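Skestine (TV series)

Skestine is a science fiction drama television series created by Khadija Ait Ali. It is set in the same continuity as the feature film Usovach and follows a salvage crew living on a flooded moon, in the years before the events of the film. Three seasons so far. Po-yen Mok is showrunner from season 2 on. 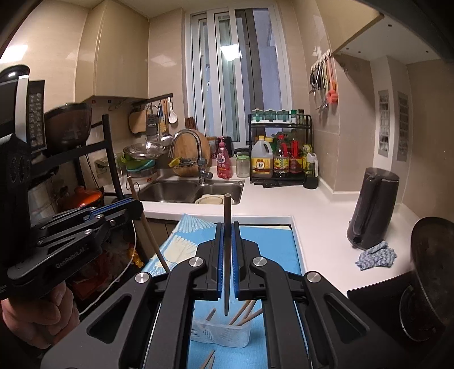
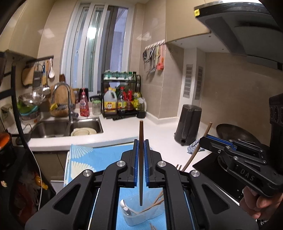 Wooden chopsticks and a clear plastic holder on a patterned cloth.

Contents
Premise
Cast and characters
Development
Production
Episodes
Release
Reception
Other media

Premise

The moon Sternlow was mined until the pumps failed and the lower levels went under. Most of the company people left. The ones who stayed live in the upper galleries and dive for scrap, which they sell to passing freighters at bad prices. In the pilot a crew brings up a sealed door with no room behind it — just the door, frame and all — and the station's clocks start to disagree with each other.

The door is the same one seen in the last minutes of Usovach. The show doesn't say so until the end of the first season, though fans had worked it out from the trailer.

Cast and characters

Main

Ilse Cardoso, the dive boss. Former pump engineer. Blames herself for the flooding, and the second season suggests she may be right to.
Wen, her nephew, youngest of the crew. Narrates the first episode and then never again, a choice Mok later called a leftover from an earlier draft.
Dr. Harrow, company doctor who missed the last ship out. Killed off in season 2, returns in season 3 in recordings.
The Clerk, runs the trading post. No other name is given. Played by a different actor each season, and the characters do not remark on it.

Recurring

Captain Brandt, freighter captain, also in Usovach (older there).
Tally, a child who lives in gallery 12 and is the only person whose watch keeps time.

Development

Ait Ali wrote and directed Usovach and had kept a folder of material about Sternlow that didn't fit into the film. The moon gets one line of dialogue in the finished cut. She pitched the folder as a second movie first, was turned down, and reworked it as a series over one winter. The original pitch had no door in it. It was a labor drama with diving suits.

A full season was ordered from two scripts. Ait Ali ran the first season herself, then stepped back to prepare another film and handed the job to Mok, who had written the well-liked fifth episode, "Slack Water". She still has approval over anything that touches the film's timeline. According to Mok there were long phone calls about Brandt's age.

Production

Filmed mostly on stages, with the gallery sets built around a shallow tank. First season used a real quarry for the open water scenes but the visibility was poor and much of that footage was dropped. From season 2 the underwater work was shot "dry for wet", actors on wires in smoke, with particles added after.

The pump hall set was the biggest, and burned a hole in the season 2 budget. Three episodes take place almost entirely inside it for that reason. The company logos, price boards and ration cards were drawn by hand by the art department, and the alphabet on the door can be decoded. It mostly spells out crew members' pets.

The score uses no strings. Detuned piano, breath sounds, a pump recorded in a basement. The main theme plays backward over the credits of the season 2 finale.

Episodes

Season 1 is a single story and ends with the door being put back where it was found. Season 2 splits the crew in half and tells the same week twice, out of step. Season 3 moves ahead to the arrival of Brandt's ship and catches up with the opening scene of the film, from the other side of the airlock.

Episode titles are all tide or diving terms, except "Harrow", the season 2 midpoint.

Release

The first season premiered in December with two episodes, then weekly. Later seasons were released all at once, which drew complaints from viewers who liked having a week to argue over the clocks. A cut of the pilot with Wen's narration removed was shown at a festival before the premiere. It has not been released seperately.

Reception

Season 1 got good notices for its sets and Cardoso's scenes, less good for pacing. Several reviewers said you could skip the film entirely, others that the finale made no sense without it. Season 2 is the most divided. Fans of the split structure rank it first, and a petition with 2,000 signatures asked for a version edited into chronological order. Mok declined, saying he had tried it and it was dull.

The third season was recieved warmly. Criticism centered on Tally, whose story is left open.

Other media

A tie-in comic covers the pump failure and contradicts season 2 on who closed the valves. Not considered part of the continuity. An audio drama about the Clerk was annouced together with season 3, with all the actors who have played the part.

See also

Usovach (film)
List of Skestine episodes
Sternlow (fictional moon)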